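Eringate FAQ: learning to grip from hand-held demos

What is Eringate?
It's our method for teaching a robot where to grab kitchen tools. I started it with Joelle Sleiman, and Kendra Thibodeau joined in November to run the tests.

How much data did you use?
We recorded 576 demonstrations with a hand-held gripper, then held back 48 for checking. I wanted 800, but my wrist had other ideas!

Do I need a robot to collect my own?
Nope. You squeeze the gripper by hand, and the wrist camera records what the fingers are doing. You'll only need an arm once you want to run the trained policy.

Why so much fuss about the grip point?
Our first policy (we called it Dernis) went for the middle of whatever it saw. Fine for a whisk, pretty bad for anything with a big flat head – it kept tipping over. So now we label the pinch point in every demo and train on that too.

What does a good pinch look like?
On a wooden utensil like this one, we go for the neck, right where the head meets the handle, with one finger on each side.
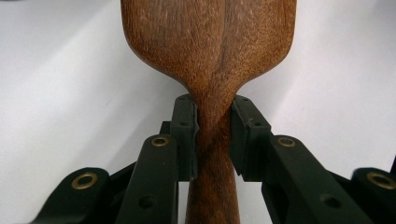
Pinch at the neck, head up, handle down.

Did it help?
Yes! Over 20 trials with new utensils, Dernis dropped nine and Eringate dropped two. Both of those were ladles, and I'm still working on ladles.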